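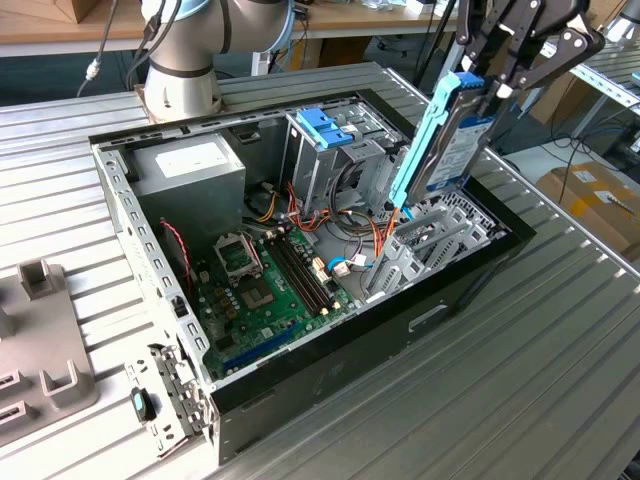 About Zokano

Zokano designs, builds and repairs material handling equipment for small and midsize factories. Most of our work is flow racks, tugger carts, lift-assist tables and short runs of conveyor, along with the frames and guarding that go around them. We also repair equipment of this type that was built by other people, including companies that are no longer in business.

We are based in Grinon. Everything we sell is cut, welded, painted and assembled there in two buildings on the same lot. We employ 75 people, and most of them work on the shop floor.

Our customers make a wide range of things: pumps, office seating, ovens, garden tractors, hospital beds, truck parts. What they have in common is that parts have to get from a dock or a storeroom to the person who needs them, in the right order and at a height where that person can reach them. When that doesn't happen, assemblers walk. A lot of what we do comes down to taking walking out of somebody's day.

How the company started

Zokano began as a repair business. The founders had worked in the maintenance department of an appliance plant, and when the plant closed they bought the welders, a band saw, two drill presses and a forklift at the auction. The first jobs were bent racks and broken cart frames. A customer would drop off a cart with a cracked tongue and we would weld it and send it back.

After a while the same carts were coming back with the same crack. We started changing the design of the tongue when we repaired it, and then customers asked if we would build them new carts with the changed tongue already on. That was the beginning of the Kashindye cart, which is still our best-selling product. The name comes from the road the first shop was on. The road has been renumbered and the shop is now a tire store, but the name stayed on the cart.

The conveyor side of the company came later, when we bought Bonell Conveyor, a small builder located on the other side of Grinon. Bonell had good people and a good roller frame design, and a leaky roof. We moved their crew and equipment into our second building over one winter. Spare parts for Bonell equipment are still available from us under the original part numbers, and we still have the paper drawings for nearly all of it.

What we build

Kashindye carts. These are tugger carts for in-plant delivery, made in four deck sizes. They steer on both axles, so a train of them follows the tug through a turn without cutting the corner. The deck can be plain, or fitted with shelves, rollers or a rotating top. The tongue is bolted on and can be changed in a few minutes with one wrench.

Flow racks. We build these from square steel tube to the customer's bin sizes. Shelf angle is adjustable. We recommend that customers try a rack at one station for a couple of weeks before they order the rest, and we will change the first one at no charge if the angle or the height is wrong.

Lift and tilt tables. Hand-cranked, foot-pumped or electric. Most are used to bring a tub or crate of parts up to waist height as it empties.

Conveyor. Gravity roller and powered roller in short lengths, mostly for connecting one work area to the next. We don't build long warehouse systems or sorters. If you call us about one, we will suggest someone else.

Guarding and frames. Machine guards, hand rails, tool boards, test stands, base frames for equipment the customer is building in-house.

Repair and rebuild work

Repair is still a good part of the business -- close to a third of the hours in the shop in most months. We straighten, reweld, repaint and replace casters, bearings, rollers and drives. For powered equipment we also look after the controls, the wiring and the operator panels. If a part can't be bought any longer, we can usually make one.

We work on equipment from any builder. You don't need a drawing. If the piece is small enough to ship, put a tag on it with your name, your phone number and a sentence on what's wrong. If it's too large to ship, we can come to the plant.

A rebuilt piece gets the same inspection as a new one. The old paint comes off so that the welds can be checked, and anything cracked is cut out and replaced. We send a written list of what we found and what we did. We also send back the worn parts, if the customer wants them. Maintenance departments often do.

How a job goes

A new job normally starts with a visit. One of our application people comes to the plant, watches the area for at least half a shift and talks to the people who work in it, including the material handlers. We ask to see second shift too, if there is one. The way a line runs at nine at night is often different from the way it runs during a tour.

From the visit we make a rough layout and a price. We try to keep the first version simple. For racks and tables we will often mock up the station in cardboard and tube on our own floor and ask the operators to come and try it. Those visits take most of a day, and customers sometimes don't like giving up an operator for that long. We still ask. Heights and reaches are much easier to fix in cardboard than in steel.

After that we make final drawings and the customer signs them. Standard carts and racks ship in three to five weeks. Conveyor and special frames take longer, depending on motors and gearboxes, and we will tell you the actual lead time we have from our suppliers when we quote.

Installation can be done by us or by the customer's own people. If we install, we stay for the first shift of production on the new equipment. If something needs to move, we move it then.

The shop

Building One has the saws, tube bender, press brake, weld cells and paint line. Building Two has assembly, conveyor, repair and shipping. Steel comes in at the north end of Building One and finished equipment goes out the south end of Building Two. It wasn't always this way. For years the paint line was in the wrong building and every frame crossed the lot twice, in the rain if it was raining. We moved the paint line when the oven needed replacing anyway.

We use our own carts and racks throughout both buildings. Some of them are prototypes that never made it into the catalog, and a few of those are not very good, but they hold parts.

Each work area has a board with the day's jobs, what's late and what's missing. The shop and office meet at the boards in the morning, starting at the saws and ending at shipping. Problems that can't be solved in the area are written down with a name and a date next to them. We don't run a formal suggestion program. People bring changes up at the board, and small ones are generally tried the same week.

Working here

Most of our welders and assemblers were trained in-house. New hires spend their first weeks in repair, which is a good place to see how equipment fails and what a bad weld looks like after a few years of use. After that they move to a cell, and from there people can learn other areas if they want to. Pay goes up with the number of areas a person is qualified in.

We run a single day shift, with overtime when we need it. The company closes for a full week in November, when many of our customers are taking inventory, and that week is paid.

Office jobs are few and don't open often. Engineers and application people spend part of their first year on the floor, building the same products they will be drawing or quoting.

Who we sell to

Zokano equipment is in use in 69 plants at present. The smallest has a dozen people in it and bought one lift table. The largest has over 102 of our carts on a delivery loop that runs all day. Most customers are within a day's drive of Grinon, and we prefer it that way. It's hard to watch half a shift in a plant that takes two flights to get to.

We sell direct. We have no distributors and no minimum order. Spare casters, rollers and tongues are kept in stock and ship the same day if we have the order by noon.

Warranty and support

Frames and welds are covered for five years. Casters, bearings, motors and other bought parts carry whatever warranty their makers give, and we handle the claim for you. Damage from forklifts is not covered, but we'll quote the repair, and it's usually less than people expect.

Every piece we build has a stamped number plate on the frame. Have that number ready when you call and we can pull up the drawing and parts list. If the plate has been painted over or is missing, a photo and a few measurements will normally be enough to find it.

Visiting

Customers are welcome in the shop on any working day. Please call ahead so that someone is free to take you around. Wear closed shoes. We have safety glasses and ear plugs at the front desk. Trucks should use the rear gate; the front lot is too tight to turn a trailer.

Page last updated 2/6/22

More from Zokano
- Kashindye cart sizes and deck options
- Choosing a shelf angle for flow racks
- Bonell conveyor spare parts
- How to ship equipment to us for repair
- Caster inspection for maintenance crews
- Open jobs in Grinon

Contact us | Terms of sale | Copyright Zokano, all rights reserved | Back to top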